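The Bread Line at Fandmont

On summer Saturdays in Nurnport the line outside the Fandmont bakery forms well before the shutters go up, and if you stand in it long enough (I have, more mornings than my doctor would like) you learn most of what there is to know about the town. You learn whose tomatoes have failed, who is moving to Ivance, and why the rye was late all through May.

The rye is what people come for. It's a dark, sour, heavy loaf from a starter Rozália Antal has been feeding for years, and over 200 of them go out the door on a good morning — fewer when it rains. 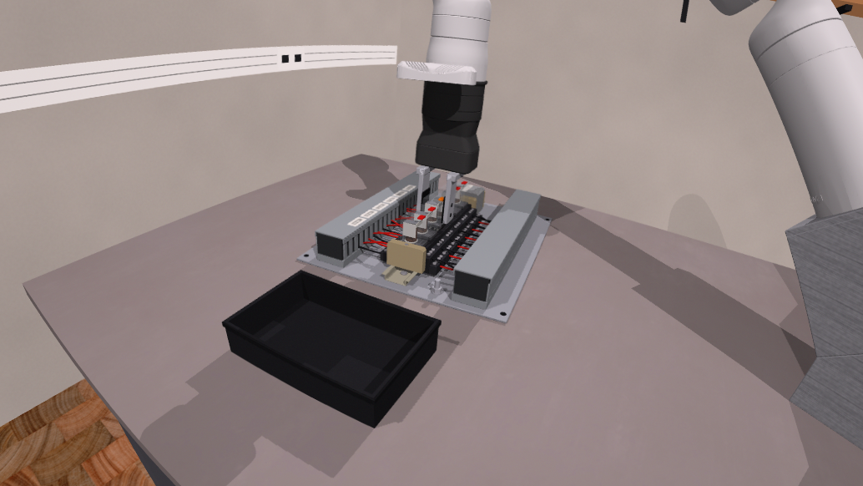

Gizella Gál thinks the old loaf was better, and she'll tell anyone in line that it had more caraway and a crust you had to work at. She still buys two every week, one for herself and one for the freezer.

I asked Rozália about the caraway and she laughed and kept on shaping. The seed costs more than it used to, she told me, and the children pick it out anyway, so now she puts it only in the long loaves she bakes for Jakab, the little lunch place by the river.
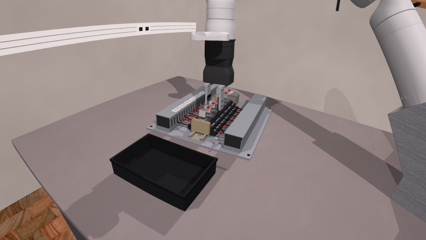
Those long loaves sell out by noon, toasted and buttered and piled with pickled onions, and I've been known to walk down there for a slice straight after buying a whole loaf up the hill. The butter is salted, and they're generous with it.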